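Bench rules for two-arm cells - what goes on the table before a run

wuddale_cell
We are rewriting the cell rules at Galtton before the October audit. The current draft says: nothing on the table that is not on the run sheet, arms parked before anyone reaches in, one person holds the enable switch. Comments wanted, mainly on layout.

pinrail
Add a minimum gap between grippers. We use 8 cm at Gidwood and log anything closer as a near miss. Last year's log had 511 entries, most of them at hand-over.

gripe_and_grip
Disagree. A fixed gap rules out any task where both arms work on the same small item. Limit speed and force in the shared zone instead and leave the distance to the task.

pinrail
Speed limits depend on someone setting them. A gap is checked by software on every cycle.

gripe_and_grip
So is a speed limit if you set it in the controller. We did 1,678 runs with the grippers closer than yours are allowed and had no contact between them. Wrist cables snagging on the rails caused more stops than anything else, so I would write a rule for those first.

wuddale_cell
Noted on cables. I will put the slack check in the start-up list. The gap will be set per task, with the value written on the run sheet. Our present layout, for comments: 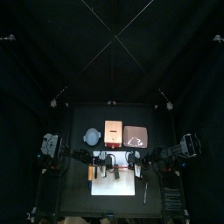 Draft layout rules, second version

1. Larger items (bowl, box, tray) in a row along the back half.
2. Small tools on or next to the white sheet.
3. Anything off the sheet must be listed by name, pens included.
4. Check for glare on shiny items before the first run.

pinrail
Rule 4 needs a pass mark or it will be ticked without looking. The tray has a bright patch on it now. Rule 2 should say which way up the tools lie. Your orange-handled one overhangs the sheet at the tip.

gripe_and_grip
Overhang is fine if it is the same each time. Agree on rule 4. I would still allow the gap to be zero where the task needs it.

pinrail
Then I want a second signature for zero.

wuddale_cell
Second signature is in. Glare limit still open.

Related threads
Holanda controller: speed limits in shared zones
Parking positions - who signs off?
Cable slack at the wrist
Matte or gloss trays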